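**Unit 8 – Choosing a grasp point on cloth**

Bring your notes on segmentation from Unit 7. We'll use the mask code again, and this time it gets to drive something!

### Why cloth is such a good problem

A rigid block has a pose, six numbers, and you're done. Cloth has no single pose. It folds over itself, hides its own corners, and changes shape the moment you touch it. So our planner in Taveck never asks "where is the cloth?" It asks a smaller question – "where is an edge I can pinch?" – and that one we can answer from a single wrist view.

### The pipeline

1. Segment cloth from table. Pale fabric on gray is kind to us; a veined tabletop is less kind, so blur before you threshold.
2. Trace the boundary and throw away anything within 10 pixels of the image border.
3. Label each boundary piece as *hem* or *fold*. A fold looks rounded and carries a soft shadow. Pinch one and you pick up 2 layers.
4. Score the hem pieces by length, straightness, and clearance for both fingertips.
5. Send the best point to the Orkau controller as a pre-grasp target, just short of the fabric.

Step 3 is my favorite part of the whole course, and it's where most of the bugs live.
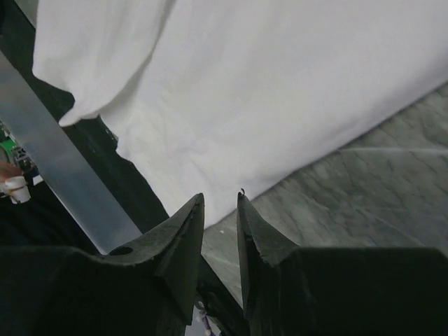
Once the pre-grasp is reached, stop and run the scoring again. The close-up view is much richer than the one you planned from, and a small correction now is cheap. Watch out for the fingers themselves: they fill a lot of the view, they're dark, and a careless mask will trace their outline as a lovely long "hem." Mask them out first.

### Lab work

- Run `score_edges` on the Padilla set (1680 views) and plot the scores for hems and folds separately.
- Find one view where the top score lands on a fold, and explain why.
- Try a different blur size. What happens to the table veins?

Reading: the Likisell notes on deformable objects, section 2.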